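4. Setting up the water softener after installation

Read this section before you turn on the bypass valve. It assumes the Wutberg 44 is already plumbed in and plugged in, and that the brine tank is standing level beside it. If the plumber has left and the tank rocks when you push it, fix that first.

4.1 Test your water yourself

The figure on your water bill is an average for the district, and it may be a year old. Do not program the softener from it. Do not program it from the free test a salesperson did at your sink either. Those tests have a way of coming out high.

1. Run the cold kitchen tap for a few minutes.
2. Fill a clean glass from the untreated line. In most houses this is the outdoor spigot.
3. Dip the strip for as long as the strip maker says and read it in daylight.
4. Write the number inside the lid of the brine tank. Many strips read in parts per million; the control head wants grains per gallon. Divide ppm by 17.1 to get grains.

A reading of 165 ppm works out to just under 10 grains. Enter 10. Owners are often told to add a few grains "to be safe." With city water all this does is use more salt. If you have a well with iron in it, see section 7, and get a lab test before you believe anything printed on a bag of iron-fighting salt.
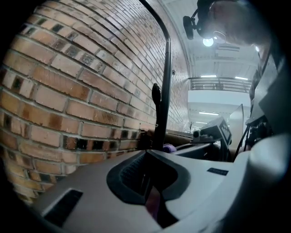
Text: Wutberg Owner Guides, Naston office
Revised 15 Jun 2026

4.2 Program the control head

1. Press and hold SET until the clock flashes. Set the time of day. AM and PM matter here.
2. Press SET again. Enter hardness in grains.
3. Press SET again. Enter the number of people in the house. Count the ones who live there, and leave out the ones who visit in October.
4. Press SET again. Leave the regeneration time at 2:00 AM unless somebody runs the dishwasher at that hour.
5. Press SET once more to save. The display shows gallons remaining.

Note: The head goes back to the main screen if you leave it alone for a minute, and it saves nothing when it does. If gallons remaining looks the same as before, start over.

Note: There is an ECO setting under the second menu. It lowers the salt dose and regenerates more often. Whether it saves you money depends on what you pay for water and sewer. We would leave it off for the first two months and see how much salt you go through.

4.3 Add salt

1. Lift the lid and check that the cap is on the brine well (the tall tube inside the tank).
2. Pour in pellets or crystals made for softeners. Do not use rock salt.
3. Stop when the tank is two-thirds full. The tank will hold 193 pounds if you fill it to the rim. Don't. A full tank is more likely to form a bridge, a hard crust with an empty space under it, and then the unit runs on plain water while the tank looks fine from the top.

Expensive salt with a "cleaner" mixed in is sold next to the plain kind. We have seen no difference in the resin after a year of one or the other. Clean pellets are good enough.

CAUTION: Never pour salt into the brine well. It can jam the float and the tank may overflow.

4.4 Open the bypass

1. Turn the bypass valve a quarter of the way and wait until you hear the flow settle.
2. Open it the rest of the way, slowly.
3. Run a cold tap until the air is out. Spitting and cloudy water are normal at this point. Brown water is not; close the bypass and look for debris in the inlet screen.
4. Start a manual regeneration by holding REGEN. The first one takes 130 minutes.

CAUTION: Opening the valve all at once can push resin up into the control head. This is the most common repair on new units, and the warranty does not cover it.

4.5 Check that it works

Test a cold tap after the first regeneration, with the same kind of strip as before. It should read close to zero. Do not go by how the water feels. Slippery hands prove very little, and plenty of people report softer water with the bypass still shut. Hot water will lag behind until the heater tank has turned over.

If you are replacing a Kakisden or an older Nam unit, do not reuse its brine line. The fittings look the same and seem to seal, and then they draw air.

Old scale on faucets and shower glass will not dissolve because you own a softener, whatever the brochure said. Use vinegar. What you should see is less new scale after that. If you don't, repeat the strip test before you call for service, and have both numbers ready.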